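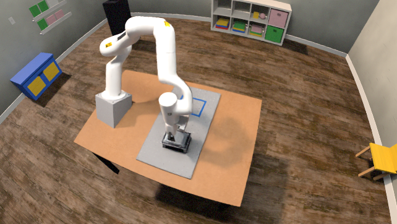 Vomorik wants to sell you a floor. The company's pitch is that its planks, sold under the name Niment, will outlast your mortgage, and the man who runs its regional sales office repeated this to me four times over one cup of coffee. "You put it down and you forget it," he said. I asked how long the oldest Niment floor had been down. "Five years," he said. My mortgage has 14 to go. A wood-plank floor with one table standing in the middle of it looks fine in a rendering, and a rendering is what most buyers see before they sign.

I asked about chairs. Chairs are what ruin floors, along with dogs and grit from the driveway. "We tested for chairs," he said, and told me a caster had been rolled over a sample 4000 times. My kids would get through that by June. He laughed and said the sample "looked great." Could I see it? It was at the plant in Erkus.

The warranty is six pages long. It does not cover scratches, dents, fading, water, or "failure to maintain a stable indoor climate." I read him that last one and asked what was left. "Defects," he said. What would a defect look like? "You'd know."

To be fair to him, he did not dodge the price. It is nearly double what the plain oak at my local yard costs. "People pay for peace of mind," he said. The installer I called afterward, who has laid both, was less moved. "Wood's wood," she told me. "Buy felt pads." She charges the same for either one.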